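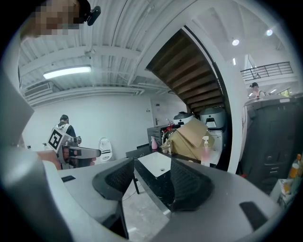 Betreff: Re: [Leitlinie Handgreifer] Abschnitt 4, Arbeitsplatz und Kennzeichnung

Sehr geehrte Mitglieder der Liste,

zu der unten zitierten Anfrage aus Brostard nimmt die Redaktion der Leitlinie wie folgt Stellung.

> Abschnitt 4 verlangt, dass die Markerwürfel »jederzeit
> erkennbar« sind. Gilt dies auch beim Arbeiten über einem
> Waschbecken? In Flurnen liegen 3.056 Aufnahmen vor, davon
> wären nach strenger Lesart 1.935 zu verwerfen.

Die strenge Lesart ist nicht beabsichtigt. Maßgeblich ist, dass die Würfel beider Greifer zu Beginn und am Ende eines Durchgangs unverdeckt sind — kurze Verdeckungen dazwischen werden protokolliert, führen aber nicht zum Ausschluss.

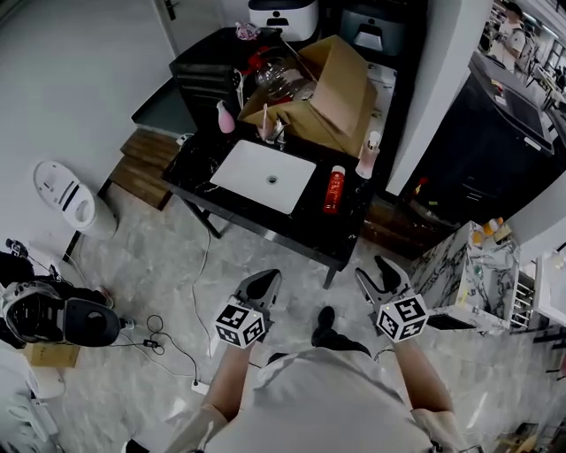 Waschtisch mit zwei Handgreifern, je ein Markerwürfel am Ansatz

Unberührt bleibt Ziffer 4.3: Kabel am Boden sind außerhalb des Standbereichs zu führen. Für Standorte mit über 1.000 Aufnahmen ist zusätzlich eine Stichprobe von 14 Durchgängen vorzulegen. Brullard hat den geänderten Wortlaut bereits geprüft, die Rückmeldung aus Lim steht noch aus. Einwände werden bis Ende April über diese Liste erbeten.

Mit freundlichen Grüßen
Redaktion der Leitlinie Handgreifer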